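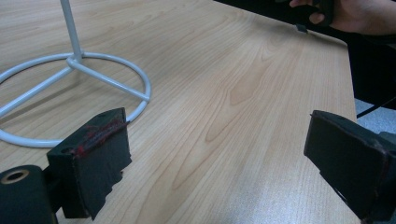

工单主题：手持夹爪示教，左指软垫破损后开合量读数漂移
状态：处理中
产品：Sondton 手持示教夹爪（双手套装）
采集软件：Zoden
提交方：Dimaculangan 装配示教组

问题描述
任务为双手示教：一手扶住立架，另一手将挂环套到竖杆上。同一套动作，上午录制的数据回放正常，下午起左手夹爪的开合量在完全闭合时不归零，残余值忽大忽小。回放到机械臂上，表现为夹持提前松开，挂环在套杆前掉落。右手夹爪同时段数据无异常。

环境
木质桌面，立架为浅灰白色圆管，底座为圆环加辐条。桌面中部有一片反光较亮，纹理发白。采集期间灯光未调整。

已做检查
1. 重启 Zoden，重新配对两只夹爪。现象不变。
2. 交换左右数据线。异常仍跟随原夹爪，排除线缆和接口。
3. 空载开合 13 次，记录闭合终点。有 4 次残余值超出允许范围，其余正常。
4. 外观：左指内侧黑色软垫下缘撕裂，边缘参差，有碎片下垂。左指上沿有红色残留痕迹，右侧指垫外缘也有一道细的偏红边线。右侧指垫表面轻微磨损。
5. 位姿轨迹单独导出查看，连续，无跳变。

回复（技术支持，14:20）
从第 3、4 项看，优先怀疑软垫碎片在闭合时被夹入指面，闭合终点被垫高，软件按未闭合处理。位姿正常，暂不需要动标定板。请补充两项：
a. 把下垂的碎片向外翻开固定，再做一轮空载开合。
b. 导出异常时段的开合量原始曲线，不要滤波后的。
另外确认一下红色痕迹是不是贴过标记胶带。如果有残胶，用无纺布蘸酒精擦掉，别用刀片刮指面。

回复（提交方，15:05）
a 已做。碎片翻开后空载 8 次，终点全部归零。松开固定再试，第 2 次就复现。
b 曲线已上传。闭合段末尾有一个小平台，高度每次不同。
红色痕迹来源不清楚，交接记录里没写。擦拭后颜色变浅，没有全掉，对读数没有影响。
追问：下午录的那批示教能不能保留？重录要占掉将近一个班次。

回复（技术支持，15:40）
曲线和判断一致。平台高度不固定，不能用统一偏移量补偿，后处理里不要直接减常数。
数据处理建议：
- 位姿部分保留。
- 开合量在闭合段残余值超限的片段，打上无效标签，不进训练集。
- 残余值未超限的片段逐条回放，确认挂环在套杆前没有松脱，再放行。
更换软垫时两指一起换，新旧垫厚度不同会使夹持中心偏移。可用 Filline 的替换垫，背胶款，贴之前清掉旧胶。贴好后压住静置，再跑一次开合标定，顺序为全开、全闭、全开，中途不要松扳机。

回复（提交方，16:30）
替换垫库房有货，明早换。今天左手夹爪停用，已在 Zoden 里把设备置为锁定，防止误录。
反光那片桌面对视觉定位有没有影响？本次轨迹没问题，顺便问一句。

回复（技术支持，16:45）
轨迹连续就不用处理。如果后面出现跟踪丢失，先铺一块哑光垫布再比对，和本工单分开提。
更换并标定后请上传一段空载开合曲线和一条完整的套环示教，两项都通过后关闭工单。

待办
提交方：更换两指软垫，重新标定，上传验证数据。
技术支持：提供按残余值筛选片段的脚本。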